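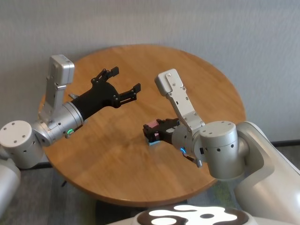
Tuesday, afternoon session

Continued with teleoperation on the round table, block handover from right gripper to left. Romain Perrin was at the controls, I was writing the log. We recorded 20 episodes before the break, and the total for the Fititz set is now 331. The target for October stays 420.

The approach of the right arm is good. My problem is the moment of exchange. Romain lets the right fingers go a little too early, and then the block turns in the left gripper. In the replay the policy will learn this turn also, so I marked these episodes as "rotated" and did not delete them.

We tried to slow the leader arms to 60 percent. It is more tiring for the operator but the paths are smoother. I would keep it for the handover only.

To do:
- ask Nisbet if the gripper force is saved in the log, I find only the position
- start each episode with the left gripper already open
- same task with me as operator, to compare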